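Chapter 3
Setting a Table People Want to Sit At

I learned to set a table the wrong way. My first job out of school was at a lunch place called Proltlow, ten tables and a counter, and on my second morning the owner handed me a stack of placemats and went off to take a delivery. I put them down edge to edge, like floor tiles. Nobody could get an elbow anywhere. I had to do the whole room over before we opened, and I still think of that morning whenever I walk into a dining room where everything looks squeezed.

So before we get to menus and service (Chapters 4 and 5), I want to spend some time on the plain surface your guest is going to look at for the next hour. You may be tempted to skip ahead. Please don't! Most of the complaints I handled as a floor manager started with something on the table, even when the guest said it was the food or the wait.

Let's start with the idea of a cover. In our trade, a cover is one person's place: the mat or cloth, the plate, the silverware, the glass or mug, the napkin. It's also how we count guests, which confuses everybody at first. "We did 70 covers last night" means 70 people ate. "That cover is short a fork" means one place needs fixing. You'll hear both in the same sentence sooner or later, and after a week you won't notice.

A cover has an inside and an outside. The inside is what sits on the mat, and the outside is what sits beyond it — bread plate, water, coffee. New servers tend to drag everything inside, and then the plate arrives and there's no place to put it down. I teach people to leave the middle of the mat completely alone until they've placed the rest.

Drinks go on the right. Yes, even for left-handed guests, at least until they move it themselves, and then you leave it where they moved it. I worked a banquet once at the Pavlović, a hotel with a very grand ballroom and very small round tables, and somebody had set half the room with the cups on the left. People drank each other's coffee all evening. One whole table gave up and swapped chairs.

Handles matter too. Turn a mug so the handle points to four o'clock, and the guest can pick it up without twisting the wrist. Check this from the chair, by the way. I make every trainee sit down at 3 different places in the room before service and reach for everything once. It feels silly and it takes a minute or two, and you'll find the wobbly table while you're at it.

Color is where I get into arguments. My old boss wanted white on white, always. I like a strong mat under a plain plate, especially at breakfast, when the light is good and people are half asleep. If you're buying mats for a new place, buy one and live with it for a few days under your own lamps before you order the other 15. Spill something on it. Wipe it. Then decide.

In the practice session for this chapter you'll lay one breakfast cover, clear it, and lay it again from the other side of the table. 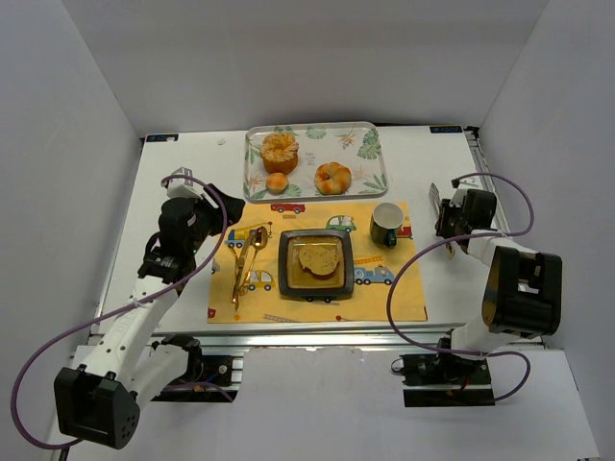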